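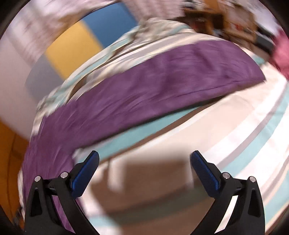
¿Va a perder alguien su puesto cuando entre la automatización de habitaciones? Según lo hablado en la reunión, los contratos actuales se mantienen hasta que se revise todo en septiembre, y lo que cambia desde ya es el reparto de tareas entre plantas.

Acta de la reunión de personal de pisos, residencia Stadville
26 de julio de 2020

Asistentes: Emília Beneš (gobernanta), Branislav Krajčí (mantenimiento), Evanthia Liapis (delegada de personal), Colton Bergeron, de Trosen, y yo, Tatiana Tichý, que tomo nota porque me tocaba. Aviso de que escribo como hablo, así que quien quiera un acta seria que se apunte al turno siguiente.

1. Acta anterior
Se aprueba sin cambios. Branislav pide que conste que el montacargas del ala vieja sigue igual. Consta.

2. Cómo va lo de las camas
Colton nos puso al día. Ahora mismo la parte nuestra es enseñar: se hace la tarea con la pinza de mano, estirar el edredón, doblar la manta, recoger lo que haya encima, y con esas grabaciones Trosen entrena el sistema. Pidieron 2000 repeticiones y llevamos 1000, o sea la mitad. Emília preguntó si valen las que salen mal y Colton dijo que sí, que se marcan como fallidas y se mandan igual. ¡Pues haberlo dicho antes! Yo he borrado unas cuantas mías y me dio una rabia tremenda.

También comentó que vamos muy deprisa al girar de un lado a otro de la cama. Que no hay premio por acabar pronto, vamos. Yo le contesté que con el carro esperando en el pasillo a ver quién va despacio, y de ahí salió el punto siguiente.

3. Tiempos y carga de trabajo
Aquí se nos fue media reunión. Evanthia traía apuntadas las quejas de la planta de arriba: las que graban tienen las mismas habitaciones que las que no graban, y eso no puede ser. Emília reconoce que el cuadrante de Bustness no tiene casilla para las grabaciones y que por eso parece que una persona va retrasada cuando en realidad está con la pinza en la mano. Después de bastante discusión quedamos en lo siguiente:
– Quien grabe tendrá 9 habitaciones en su turno, ni una más.
– Las grabaciones las harán dos personas por turno, rotando cada semana.
– El tiempo de grabación cuenta como trabajo normal y nadie lo recupera al final del día.

Emília pasa esto a Bustness para que añadan la casilla. Hasta que la pongan, se anota a lápiz en la hoja del office.

4. Muñecas y manos
Lo saqué yo. Después de un rato largo apretando y soltando noto el pulgar, y no soy la única. Branislav ha mirado la pinza y cree que se puede aflojar algo el gatillo, pero no quiere tocarla sin permiso. Colton lo consulta. Mientras tanto, descanso cuando haga falta y sin pedir perdón a nadie.

5. Qué pasa después
La pregunta que todo el mundo tenía en la boca. Evanthia quiere por escrito lo de los contratos, y me parece muy bien – de palabra ya nos han prometido muchas cosas en esta casa. Emília cuenta que la idea de dirección es que la máquina haga la parte repetida de las camas y que nosotras nos quedemos con baños, remates y el trato con los residentes. Colton reconoce que no sabe cuándo estará listo y que con las mantas sueltas todavía falla bastante.

A mí lo del trato con los residentes me gusta, la verdad, pero pregunté si eso se paga igual. Emília no lo sabe y lo va a preguntar. Branislav pregunta además quién arregla la máquina cuando se pare un domingo como hoy, y si le van a dar formación. Queda pendiente.

6. Intimidad de los residentes
No se graba en una habitación sin el permiso firmado del residente, y antes se retiran fotos, papeles y medicinas. El modelo de permiso de Jurčo está solo en inglés. Evanthia pide uno en letra grande y en cristiano. Aprobado.

7. Ruegos y preguntas
Branislav recuerda que los cargadores no se enchufan en la regleta de la plancha. Lo ha dicho ya varias veces y hoy lo dijo más alto. Emília pide que las pinzas vuelvan al armario al acabar el turno, con la llave echada.

Pendiente para la próxima, en septiembre: escrito sobre los contratos (Emília), gatillo (Colton), casilla en el cuadrante (Bustness), formación de mantenimiento (Emília y Branislav).

Tatiana Tichý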